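Lustdale Allotment Kitchen - Frequently Asked Questions

Last updated: February 2018

What is the Lustdale kitchen?

It is a shared kitchen beside the allotments, where members can cook, preserve and eat together. It was opened by the garden association, and it can be used by everybody who has a plot or who pays the kitchen membership. You do not need to be a good cook.

How do I become a member?

Please fill in the paper form, which you find in the green box at the entrance, and put it back in the same box. The yearly fee is 50 pounds for one household. If you already rent a plot, the kitchen is included and you pay nothing more. We write to new members by post, so please give us a full address with the postcode.

How do I book the kitchen?

The booking book lies on the shelf inside the door. One booking is for 3 hours, and cleaning must be done inside this time. You can have two bookings in one month. If there are free hours in the last week, you may take a third one.

I have lost the door code. What should I do?

The code changes every April. Please write to Åsmund Engebretsen at PO Box 2554 and he will send you the new one. He does not give the code by telephone, also not to people he knows well.

Can I bring my own meat and fish?

Yes. Raw meat and fish must stay on the lowest shelf of the fridge, in a closed box with your name and the date. Use the red boards for raw meat and the blue boards for fish. Minced meat should be cooked on the same day you bring it. We have a thermometer in the top drawer, and we ask you to use it for burgers and sausages, as the colour inside does not tell you enough.
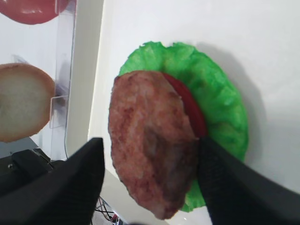 Vegetables and bread have the white boards. Please do not cut bread on the wet side of the sink, the boards there are always damp. If you bring vegetables directly from the plot, wash the earth off at the outside tap first. The kitchen drain was blocked two times last year and the repair was expensive.

May I leave food in the fridge?

Only until the end of your booking. Food without a name is thrown away when the fridge is cleaned. Jam, pickles and other closed jars can stand in the cupboard for one month - after this we put them on the table for everybody.

Which equipment is there?

There are two ovens, a gas hob, a large preserving pan, a juice press and a mincer. We have also the old Skilov stove, but this one is only for heating the room and not for cooking. The juice press must be taken apart and washed in hot water after each use, the instructions hang on the wall next to it.

Do you have recipes?

Yes, members have written a small collection and it is kept in a folder near the window. The most copied page is the Türkmen rice with carrots. If you add a recipe, please write the amounts in grams and say how many people it feeds. "A handful" is difficult for those who have not cooked the dish before.

Can children come?

Children are welcome together with an adult. Under twelve years they may not use the mincer or the hob.

Can I rent the kitchen for a party?

Small family parties are possible, but not in the harvest season. There are neighbours behind the wall, so music must stop at nine in the evening. Please write to us before you send out invitations.

What do I do with the rubbish?

Peelings and coffee grounds go to the compost, in the first bay from the gate. Cooked food, meat and bones do not go there, they attract rats. Take these home with you in a closed bag. Glass goes in the crate under the bench.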